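关于我们

你好呀,欢迎来到 Gisik。既然你都点进"关于我们"了,那我就多说几句(平时在店里我话也多,老顾客都知道)。

我叫 Aiman Govindasamy,Gisik 是我和 Khairul Pasaribu 一起开的,卖书,也出书。先有的书店,后有的出版,这个顺序常有人搞反,以为我们是出版社开了个门市。书店在 Menon 街靠河的那一头,门脸很窄,招牌是蓝底白字,走快了真的会错过。要是你看见一家修鞋铺,就再往回退几步。

店名经常被人问。Gisik 是 Khairul 小时候听他叔叔 Slamet 常说的一个词,说的是河滩边上那一条沙子。我们找店面那阵子,看中的恰好离河不远,两个人站在门口把名字就定了,前后没花五分钟。后来做标志倒是折腾了很久,改到设计师都不太愿意接我电话了。

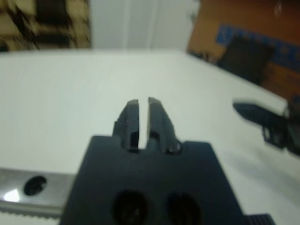
书店是怎么来的

我以前在一家图书批发仓库上班,负责退货。做过这一行的都懂,退货区是最让人难受的地方:好好的书,上架几个星期没动静,装箱拉回来,封面蹭花一点就降级处理。我每个月都要从里头自费捞几本,家里很快就没地方放了。Khairul 那时候在中学教地理,周末来帮我搬家,搬到第三趟他坐在书箱上说,你干脆开店算了,我入一份。我当他是累糊涂了,结果第二天一早他把存款数字都发给我了!

开张是在三月,天还冷,暖气修了两次都没修好,来的人都穿着大衣看书。第一天开门时店里一共 1,115 种书,这个数字我记得特别牢,我俩录库存录到凌晨,最后一本是一本讲潮汐的小册子,编号正好落在那里。那本我没舍得卖,现在还放在收银台后面。

我们进什么书?说起来挺任性的。小说和诗占大头,翻译作品多,地方史、自然笔记、地图册这些是 Khairul 管,童书在最里面那间,地上铺了垫子,大人也可以坐。畅销榜上的书我们也有,只是不会摆成一座塔。你想要的书店里没有,跟我们说一声,订书不收额外的钱,到了给你发短信。有些绝版的我会去问同行,能不能找到不好说,但我真的会去问。

Gravevness:我们的出版这一摊

开店第二年,有位常客拿来一叠打字稿,是她母亲写的渡口往事,问我们能不能帮忙印几本送亲戚。我带回家看,看到半夜,第二天跟 Khairul 说,这个应该卖给所有人。于是就有了 Gravevness 这个书系。名字是从那部稿子里来的,是书里一条船的名字,拼法很怪,作者坚持说船身上就是那么写的,我们就原样用了。

Gravevness 每年只出 2 本新书。少是少了点,但编辑、校对、跟印厂来回看样,都是我们自己做,再多就要做坏了。到现在书系里一共有 7 本,本本都还在印,一本也没有绝版,这件事我逢人就讲。印刷一直交给 Stodorow,他们家厂子不大,脾气倒不小,头一回见面就把我选的纸否了,说那种纸过两年会发黄。我当时挺不服气,后来还是听了他们的。

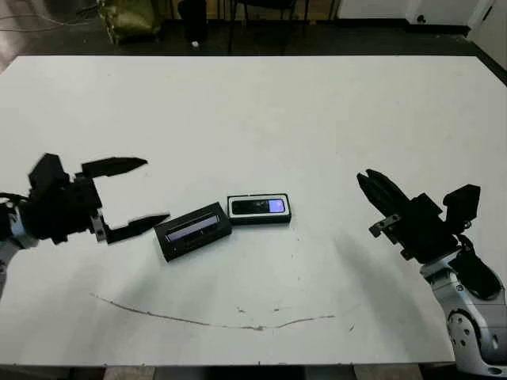
白色大桌面的中间,放着两台黑色小设备

再说说跟作者怎么合作。合同就几页纸,用大白话写,看不懂的地方你可以打电话来问,问到懂为止。版税每半年结一次,附一张清单,哪个月卖了多少、退了多少都写在上面。我们不收作者的钱,一分都不收,不管叫审稿费、排版费还是什么别的名目。如果有人打着 Gravevness 的旗号找你要钱,麻烦告诉我们。

投稿的话,请先寄前三章和一页内容简介,纸质的、电子的都行。我们会在 90 天之内回复,录不录用都回。有时候稿子堆起来了,Khairul 就把它们带到河边去读,回来的时候纸边卷着,里面还夹着沙子,作者们请多包涵。 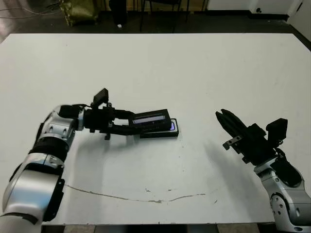 Bernadette Blackwood 在给我们的来信里写,她当初投稿没抱什么希望,收到退稿信却有满满两页,连她第二章里一个人物忽然改了姓都给指了出来,她照着改了一年,再投,就成了现在书架上的那本《盐仓》。她还说,希望我们以后手写的字能再大一点。

字的事我认。退稿信一直是我写,我的字从小就挤,现在改用打字机了,好一些。

这封信我们贴在办公室门后面,每次审稿审到头昏,站起来倒水的时候就能看见。

店里平时都有什么

每个月有一晚读书会,七点开始,不用报名,书没看完也可以来(我自己就经常没看完)。读什么由上一次到场的人投票,所以选书相当飘忽,上个月读的是俄国短篇,这个月变成了养蜂人的回忆录。茶是免费的,点心看 Eifion Gronow 那天有没有烤,他管童书那间,也管店里所有跟面粉有关的事。

Eifion 每个周末上午给小朋友讲故事,他讲海盗的时候嗓门大得隔壁都听得到。家长要是想趁这个工夫去喝杯咖啡也没关系,但请留一位大人在店里,小朋友哭起来他是真的没办法。

二手书我们也收,不过收得比较挑。教材、杂志、缺页的不收,其他的拿来看看再说。给现金或者换店里的购书券都可以,换券会划算一点。大批的藏书可以约我们上门,家里老人留下的书,我们会慢慢看,不催你。有人问过我,书里夹着的信和照片怎么办,我们都会挑出来还给你,这个请放心。
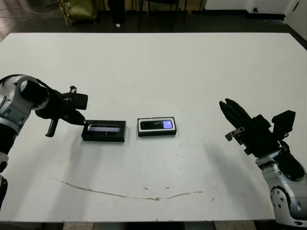 学校和图书馆订书走另外的价格,量不大也给折扣,写信来问就好。Khairul 毕竟教过书,学校的事他特别上心,哪个年级适合读什么,他能跟你聊一下午。去年有所小学想给每间教室配一个书角,预算很紧,他一本一本换着搭配,硬是给配齐了,里头还塞了好几本地图册,我猜是他夹带的私货。

作者到学校去做活动,我们也可以帮忙牵线,Gravevness 的几位作者大多愿意跑一趟,路费由我们来出。只是请提早一点联系,学期末大家都挤在一起,排不过来。

还有些经常被问到的

可以带狗吗?可以,牵着就行。

可以光看不买吗?当然可以,我上学的时候就是这么过来的。靠窗那把绿椅子最舒服,下午太阳晒得到,先到先坐。

寄不寄外地?寄的。我们用旧纸箱和纸屑打包,箱子外面可能印着别家出版社的名字,收到别奇怪,里头是你订的书。书角磕坏了拍张照片发来,我们补寄,坏的那本你留着或者送人都好。

招人吗?眼下没有空位,不过年底总会缺人手包礼物。会打蝴蝶结的请留个联系方式,我打的那种实在拿不出手。

怎么找到我们

书店早上十点开门,傍晚六点半关,读书会那晚开到人散为止。写信、打电话或者直接推门进来都可以,门有点沉,要用点力气往里推。出版方面的事请在信封或者邮件标题上写 Gravevness,不然会混进订书单里,上次有一部长篇就在里面躺了好几天,害得 Eifion 以为有人订了一本四百页的样书。

好了,外面有客人在敲玻璃问那本讲潮汐的册子卖不卖,我得过去跟人家解释一下。

Aiman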